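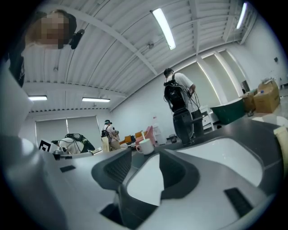
## 3.2 The room and its lighting

**Figure 2.** The room at Malgate, with the corrugated ceiling, the long light fittings and the window with its roller blinds down.

All sessions took place in one large room on the Malgate site. The ceiling is white corrugated sheet, crossed by beams and by pipes that have been left exposed (Figure 2). Long fluorescent fittings are fixed to it. A wide window takes up much of one wall and has pale grey roller blinds. Part of the white walling is divided into recessed panels with bright vertical strips.

We kept the blinds down in every session. In the May pilot they had been left up, and Penry and Lloyd found that readings at the tables nearest the window changed a good deal between morning and afternoon. With the blinds down and the ceiling lights on, the level at table height was 300 lux. It was 100 lux lower at the two tables under the main beam, where the pipes get in the way of the nearest fitting. We left those tables where they were but recorded which participants used them.

Readings were taken at the start and end of each session by Ghizlane Slaoui, with the meter laid flat on the table top. The fittings were not cleaned or replaced during the study. One tube began to flicker on Wednesday, June 5, 2024 and was switched off for the rest of that session; the tasks affected are marked in the appendix.

Noise was harder to control. Corrugated sheet does little to soften sound, and several participants said that dropped items seemed very loud. Rhiannon Probert noted each such remark on the session sheet. We return to these remarks in Section 5, where they are set beside the times taken for sorting and packing.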